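Keeping a Sump Pump Happy

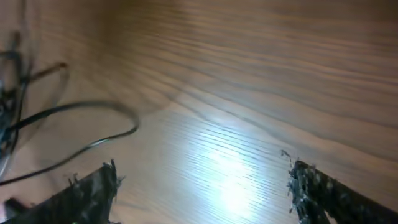
Wood grain with a bit of glare on it.

I test my sump pump every April (we get soggy springs in Jestville!) and it takes maybe two minutes. Pour a bucket of water slowly into the pit until the float lifts and the motor kicks on. If it hums but won't pump, unplug it and check the intake screen for gravel – mine's a Borko and it clogs like crazy. Rinse the screen, wipe down the float, plug it back in and pour again. I go outside too, and clear leaves off the end of the discharge pipe.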